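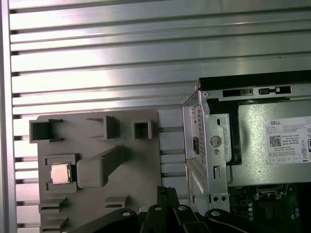 Gellgate Snack Kitchen, Andton
Progress report to Lalturari, May 13, 2026

The grant has paid for the second kettle and the bag sealer. Both are in use. We packed 3,000 gift tins of caramel peanuts and salted toffee this period, and 14 shops now carry them.

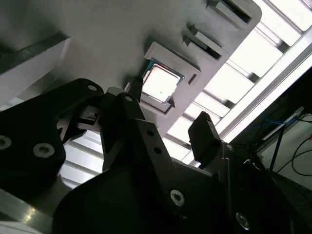

The toffee still sticks to its liner in warm weather. Rajkumari Grewal is testing 2 coated papers from Gowda and will pick one before August. Label changes for the 5 oz. bag are with the printer.

Spending is within budget. The balance goes to shelf-life tests.

Keerthana Rai
Production manager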